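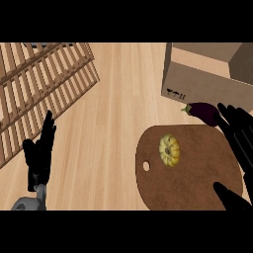
Visiting the apple packing shed at Clarnell

In May I went with my neighbour Prasert Khamphan to the open day of the growers' cooperative in Clarnell. I have lived in this country for six years and I had never seen where the apples go after the orchard. Prasert used to pick fruit in the same valley, so he knew the road, and we left early to avoid the traffic at the Kerlow bridge.

The entry was free, but parking cost 2 dollars, to be paid in coins. I had only a card. A woman in the next car paid for me and did not want to hear any thanks. We were given a paper map and a sticker with a group colour. Ours was green, and we had to wait until the yellow group came out.

Our guide was Mrs Khumalo, who is responsible for the cool rooms. She spoke slowly and clearly, for which I was grateful, although the noise of the sorting line was strong and I lost some parts. She told us that the fruit is first put in water, so that it floats out of the big bins and does not get bruised. After this it is dried and goes under brushes. The smell in this part of the building is very good – sweet, but also a little like a cellar.

I had expected that the sorting would be the most interesting part. For me it was the cool rooms. They can keep apples there for many months with very little oxygen, and nobody may go inside while a room is closed. We could only look through a small window in the door. Room 401 was open and empty, and we were permitted to stand in it for a minute. Prasert said it reminded him of his first winter here.

Then came the old part of the shed, where a retired packer showed how it was done before the machines. Each apple was wrapped in a square of thin paper and placed in the box in a diagonal pattern. A good packer could fill 90 boxes in a day, he said. I tried it with one layer and my apples did not fit at the end of the row. He took them out and began again without a word, and his fitted.

For lunch there were sausages, and also a vegetable soup, which was finished before our turn. We tasted four kinds of apple. The one I liked the most is called Drurkby, a sour variety with rough brown skin, grown by only a few families. It is not sold in the supermarkets because of its colour. You can buy it at the shed door in autumn, and it keeps well in a cold garage.

If you want to go next year, bring a warm jacket and closed shoes – people in sandals were not allowed on the tour. The toilets are behind the office, not beside the gate as the map says. The last tour begins at three o'clock, but the shop was already closing when we came out, and I could get only one bag of Drurkby and a jar of apple butter.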